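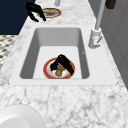

부엌 싱크대, 흰 대리석 상판

겨울에 47일 동안 집을 비우는데 무엇을 해 두고 가야 하나요

Hajnalka Kovács

12월 중순부터 집을 비웁니다. 스티사우(Stisau)에 있는 2층 단독주택이고, 지은 지는 오래됐지만 부엌과 욕실은 전 주인이 고쳐 놓은 상태로 샀습니다. 이번에 가는 곳은 322km 떨어진 타르크덴(Tarkden)이라 중간에 잠깐 들르기가 어렵습니다. 어머니가 수술을 받으셔서 회복하실 때까지 옆에 있을 예정이고, 날짜는 늘어날 수도 있습니다.

전에는 길어야 열흘 정도 비웠습니다. 그때는 보일러 온도만 낮춰 놓고 나갔고 별일 없었습니다. 이번에는 기간이 길고 제일 추운 때라서 같은 방법으로 해도 되는지 모르겠습니다. 찾아보면 말이 다 다릅니다. 어떤 글은 보일러를 외출 모드로 두라고 하고, 어떤 글은 외출 모드는 짧은 외출용이니 쓰지 말라고 합니다. 물을 잠그라는 글도 있고, 수도꼭지를 조금 틀어 놓으라는 글도 있습니다. 둘을 같이 할 수는 없으니 어느 쪽이 맞는지 알고 싶습니다.

집 사정을 적어 보겠습니다. 난방은 가스보일러고 바닥 난방입니다. 보일러는 뒤쪽 다용도실에 있는데 다용도실에는 난방이 안 들어갑니다. 세탁기도 거기 있습니다. 수도 계량기는 마당에 묻혀 있고 집 안으로 들어오는 밸브는 다용도실 벽 아래쪽에 하나 있습니다. 돌려 보니 뻑뻑하기는 해도 잠깁니다. 2층 욕실은 손님이 올 때만 씁니다. 마당에 호스를 꽂는 수도가 하나 있고 이건 따로 잠그는 밸브를 아직 못 찾았습니다.

작년 겨울에 열흘 비웠다가 돌아왔을 때 2층 욕실에서 하수구 냄새가 꽤 났습니다. 물을 몇 번 내리니까 없어졌습니다. 이번에는 더 심할 것 같고, 부엌까지 그러면 곤란합니다. 배수구를 랩이나 마개로 막고 가도 되는지도 궁금합니다. 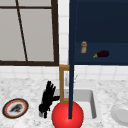

습기도 걱정입니다. 난방을 낮추면 벽이 차가워지고, 사람이 없으니 환기도 못 합니다. 2층 북쪽 방은 지난겨울에 옷장 뒤쪽 벽지가 얼룩졌습니다. 그 방은 옷장을 벽에서 떼어 놓고 갈 생각입니다. 부엌은 벽이 흰 타일이라 벽지보다 낫다고 보는데, 짙은 갈색 창틀 쪽은 아침마다 물기를 닦아 주던 자리라서 그냥 두고 가기가 찜찜합니다. 창문 옆 남색 수납장은 앞이 트여 있어서 안에 둔 것들은 치우지 않아도 될 것 같고, 문이 달린 아래쪽 장들은 열어 놓고 가야 하는지 모르겠습니다. 제습기는 무리스(Muris)라는 작은 것이 한 대 있는데 물통이 차면 저절로 꺼지는 방식이라 오래 비울 때는 쓸모가 없을 것 같습니다.

냉장고도 정하지 못했습니다. 냉동실에 김치와 떡, 얼린 국이 많이 있습니다. 다 버리고 코드를 뽑고 갈지, 그대로 돌릴지 고민입니다. 전기 차단기를 전부 내리면 보일러도 같이 꺼지니까 그건 안 되겠지요.

옆집과는 인사하는 정도이고 열쇠를 맡길 만한 사이는 아닙니다. 한 동네에 사는 직장 동료에게 한두 번 들러 달라고 부탁할 수는 있습니다. 부탁한다면 언제, 무엇을 봐 달라고 해야 하는지도 알려 주시면 좋겠습니다. 우편물과 화분은 이미 해결했으니 그 부분은 빼고 답해 주셔도 됩니다.

Kyriaki Stefanou

저는 겨울마다 두 달 가까이 집을 비웁니다. 여섯 해째 하고 있고 첫해에 배관을 한 번 터뜨려 봤습니다. 그 뒤로는 순서를 정해 놓고 그대로 합니다. 집마다 다르니 참고만 하세요.

먼저 물과 난방은 같이 생각해야 합니다. 바닥 난방은 바닥 속에 물이 돌고 있어서, 물을 빼지 않는 이상 난방을 완전히 끄면 안 됩니다. 보일러는 켜 두고 수도만 잠그는 것이 보통입니다. 수도꼭지를 조금 틀어 놓는 방법은 사람이 집에 있으면서 하룻밤 한파를 넘길 때 쓰는 것입니다. 한 달 넘게 틀어 놓으면 배수관 쪽이 얼어서 물이 넘칠 수도 있고, 그걸 볼 사람이 없습니다. 질문하신 경우라면 잠그는 쪽입니다.

잠그기 전에 확인할 것이 하나 있습니다. 보일러 종류에 따라 난방수가 줄면 스스로 물을 보충하는 것이 있고, 손으로 밸브를 열어 채우는 것이 있습니다. 자동으로 보충하는 보일러는 수도를 잠가 놓으면 물이 모자랄 때 에러가 나면서 멈출 수 있습니다. 난방수가 새는 데가 없으면 두 달 정도에 그렇게 되는 일은 드문데, 평소에 물 보충 표시가 자주 떴다면 떠나기 전에 점검을 받으세요. 설명서를 보거나 제조사에 모델명을 불러 주고 물어보면 알려 줍니다. 저희 집은 손으로 채우는 방식이라 가기 전날 압력계를 보고 맞춰 놓습니다.

외출 모드는 제조사마다 동작이 다릅니다. 아주 낮은 온도에서만 켜지는 것도 있고 몇 시간에 한 번씩 짧게 도는 것도 있습니다. 그래서 저는 외출 모드를 안 쓰고 실내 온도를 직접 지정합니다. 저는 13도로 둡니다. 10도까지 내려도 됐다는 분도 있는데 저희 집은 북쪽 방과 거실의 차이가 커서 거실이 10도면 그 방은 훨씬 내려갑니다. 온도 조절기가 어디에 붙어 있는지 보시고, 제일 추운 방에 온도계를 놓고 며칠 낮은 온도로 살아 보세요. 떠나기 일주일 전쯤에 하면 그 방이 몇 도까지 떨어지는지 알 수 있습니다. 방별로 잠그는 분배기 밸브는 전부 열어 두세요. 안 쓰는 방이라고 잠가 놓으면 그 방 배관만 업니다. 제가 터뜨린 게 그 경우였습니다.

다용도실이 제일 약한 곳으로 보입니다. 보일러 본체에는 대개 동파 방지 기능이 있지만 전기와 가스가 들어와 있어야 작동하고, 본체 밖으로 나와 있는 배관은 지켜 주지 못합니다. 보일러 아래로 나온 관들을 손으로 따라가 보면서 보온재가 벌어진 곳이 있는지 보세요. 오래된 보온재는 손으로 만지면 부스러집니다. 그런 건 벗겨 내고 새로 감는 게 낫습니다. 전기 열선을 쓰실 거면 겹쳐서 감지 마세요. 그 위에 헌 옷을 덮는 것도 안 됩니다. 불이 납니다. 보일러 응축수가 나가는 가는 호스가 바깥으로 길게 나와 있으면 그 끝이 얼어서 보일러가 멈추는 일도 있으니 같이 봐 두세요.

세탁기는 급수 밸브를 잠그고 호스를 빼서 안에 남은 물을 받아 냅니다. 세탁기 아래쪽에 작은 뚜껑이 있으면 열어서 잔수도 빼세요. 수건을 깔고 하세요. 생각보다 많이 나옵니다.

수도를 잠근 다음에는 집 안 수도꼭지를 찬물과 더운물 모두 한 번씩 열어서 압력을 뺍니다. 위층부터 열고 아래층을 엽니다. 나올 물이 다 나오면 다시 닫으세요. 누가 들렀다가 본밸브를 열었을 때 어딘가 틀어져 있으면 곤란합니다. 변기는 수조 물을 내려서 비웁니다. 변기 안에 고인 물은 냄새를 막는 물이니 남겨 두세요.

마당 수도는 꼭 해결하고 가세요. 따로 밸브를 못 찾으셨다고 했는데, 계량기 뚜껑을 열면 계량기 옆에 밸브가 하나 더 있는 집이 많습니다. 거기서 잠그면 마당 수도와 집 안이 한꺼번에 잠깁니다. 그러고 나서 마당 수도를 열어 물을 빼고, 호스는 꼭 분리하세요. 호스가 꽂혀 있으면 물이 안 빠집니다. 마당 수도는 열어 둔 채로 가도 됩니다. 계량기 통 안에는 마른 헌 옷이나 스티로폼을 채우고, 떠나기 직전에 계량기 숫자를 찍어 두세요. 저는 지난번에 1,524에서 잠그고 갔고 돌아와서도 그 숫자였습니다. 숫자가 달라져 있으면 밸브가 덜 잠긴 것이니 집 안에 들어가기 전에 알 수 있습니다.

배수구 냄새는 트랩에 고인 물이 말라서 나는 것입니다. 열흘에 벌써 냄새가 났다면 2층 욕실 바닥 트랩이 얕은 종류이거나, 평소에 안 쓰니 떠나실 때 이미 물이 줄어 있었을 겁니다. 떠나는 날 모든 배수구에 물을 한 바가지씩 붓고, 그 위에 식용유를 두 숟가락쯤 떨어뜨리면 증발이 늦어집니다. 부엌 싱크대도 똑같이 하면 됩니다. 싱크대는 배수구 거름망을 빼서 씻고 말려 두고 가세요. 냄새가 거기서 나는 경우도 많습니다. 욕실 바닥은 기름 위에 비닐을 덮고 물 담은 봉지로 눌러 놓습니다. 랩으로 막는 것은 괜찮은데 테이프로 단단히 붙이지는 마세요. 제거하기도 힘들고, 혹시 물이 새면 나갈 길이 없어집니다. 어는 곳에 있는 트랩, 그러니까 다용도실 바닥 배수구는 물이 얼 수 있습니다. 저는 거기만 물을 퍼내고 비닐로 막아 둡니다.

습기는 생각하시는 것보다 덜할 겁니다. 집 안 습기는 사람이 숨 쉬고 씻고 밥해서 생기는 양이 많습니다. 사람이 없으면 그 양이 줄어듭니다. 떠나기 전날 빨래를 집 안에 널지 말고, 아침에 창문을 다 열어서 한 번 환기하고 닫고 가세요. 창틀은 떠나는 날 마른걸레로 홈까지 닦고, 커튼은 유리에 닿지 않게 걷어 둡니다. 방문과 붙박이장 문, 싱크대 아래 장 문은 열어 놓습니다. 앞이 트인 수납장은 그대로 두셔도 됩니다. 북쪽 방 옷장은 손바닥이 들어갈 만큼 떼면 충분합니다. 염화칼슘 제습제를 놓으실 거면 넘어질 데에는 놓지 마세요. 흐른 물이 마루에 닿으면 자국이 안 지워집니다. 제습기는 말씀하신 대로 안 쓰는 게 맞습니다. 배수 호스를 연결하는 구멍이 있는 모델이면 연속으로 돌릴 수도 있지만, 빈집에서 모터 도는 물건을 계속 켜 두는 건 저는 권하지 않습니다.

냉장고는 저는 비우고 끕니다. 정전이 됐다가 다시 들어오면 냉동식품이 녹았다가 도로 얼어도 겉으로는 표시가 안 납니다. 음식이 아까워서 그대로 두실 거면 컵에 물을 얼려서 그 위에 동전을 올려놓고 가세요. 돌아왔을 때 동전이 얼음 속에 내려가 있으면 녹은 적이 있는 것이니 버려야 합니다. 끄고 가실 거면 하루 전에 꺼서 성에를 녹이고 안을 닦은 뒤 문을 조금 열어 둡니다. 닫아 놓으면 곰팡이가 핍니다. 문 사이에 수건을 접어서 끼우면 저절로 안 닫힙니다.

전기는 차단기를 하나씩 내려 보면 어느 것이 보일러 쪽인지 알 수 있습니다. 보일러 쪽과 냉장고를 쓰시면 냉장고 쪽만 남기고 내리면 됩니다. 남기는 차단기에 종이테이프로 표시해 두세요. 인터넷 공유기로 온도계나 카메라를 보실 거면 그쪽도 남겨야 합니다.

동료분께는 두 번 부탁하는 게 좋겠습니다. 떠나고 일주일쯤 지나서 한 번, 그 뒤로 제일 심한 한파가 지나간 다음에 한 번입니다. 해 줄 일은 종이에 적어서 현관에 붙여 두세요. 보일러 화면에 에러 번호가 떠 있는지, 북쪽 방 온도가 몇 도인지, 다용도실 바닥에 물이 있는지, 2층 욕실에 물 한 바가지 붓기. 물은 수도를 잠갔으니 큰 통에 미리 받아 욕실 안에 두세요. 본밸브는 건드리지 말라고 꼭 쓰시고, 에러가 떴을 때 연락할 보일러 업체 번호도 같이 적으세요.

돌아오시면 난방부터 올리고 물은 나중에 여는 게 좋습니다. 저는 집이 몇 시간 데워진 다음에 본밸브를 조금만 열고 다용도실과 욕실을 돌면서 소리를 듣습니다. 어디선가 쉬 하는 소리가 나면 바로 잠급니다. 괜찮으면 완전히 열고, 처음 나오는 물은 몇 분 흘려버리고 마십니다.

물탱크지기

위에 길게 쓰셨네요. 저는 그냥 보일러 12도 맞춰 놓고 수도 잠그고 갑니다. 한 달씩 세 번 그렇게 했는데 문제없었습니다. 냉장고도 그냥 둡니다. 식용유는 안 해 봤습니다.

하나만 덧붙이면 보험 약관 보세요. 집을 30일 넘게 비우면 미리 알려야 하는 상품이 있습니다. 저는 킨텔라(Quintela) 단지에 살 때 모르고 있다가 누수 보상을 절반만 받았습니다. 전화해서 비우는 기간을 말하고 통화한 날짜를 적어 두면 됩니다.

그리고 가스 중간밸브는 부엌 쪽만 잠그세요. 보일러 쪽까지 잠그고 가는 사람이 있습니다.

Hajnalka Kovács

답변 감사합니다. 계량기 뚜껑을 열어 보니 말씀대로 옆에 밸브가 하나 더 있었습니다. 거기를 잠그니 마당 수도도 안 나옵니다. 호스는 빼서 창고에 넣었습니다.

보일러는 제조사에 전화해서 물어봤고 손으로 물을 채우는 방식이라고 합니다. 압력은 정상 범위였습니다. 보일러 아래 배관 보온재가 한 군데 벌어져 있어서 이번 주에 새로 감기로 했습니다. 분배기는 북쪽 방 밸브가 반쯤 잠겨 있었습니다. 지난겨울 벽지 얼룩도 그것 때문이었을지 모르겠습니다. 지금은 다 열어 두었습니다.

어제부터 거실을 13도로 맞추고 지내는데 아침 6시에 북쪽 방이 9도였습니다. 이 정도면 그대로 두어도 되는지, 거실을 15도로 올려야 하는지만 한 번 더 여쭙니다. 냉동실은 먹을 수 있는 만큼 먹고 나머지는 어머니 댁으로 가져가기로 했습니다. 보험 회사에는 내일 전화하겠습니다.

Kyriaki Stefanou

방 공기가 9도면 배관은 괜찮습니다. 다만 한파가 오면 더 내려가니 저라면 14도로 올려 놓고 며칠 더 보겠습니다. 밸브를 이제 다 여셨으니 바닥이 데워지려면 하루 이틀 걸리고, 그사이에 북쪽 방 온도가 조금 오를 수도 있습니다. 북쪽 방 방문은 열어 두세요.

보온재 감으실 때 벽으로 들어가는 자리까지 감으세요. 거기를 빼먹는 경우가 많습니다. 어머니 회복 잘 되시기를 바랍니다.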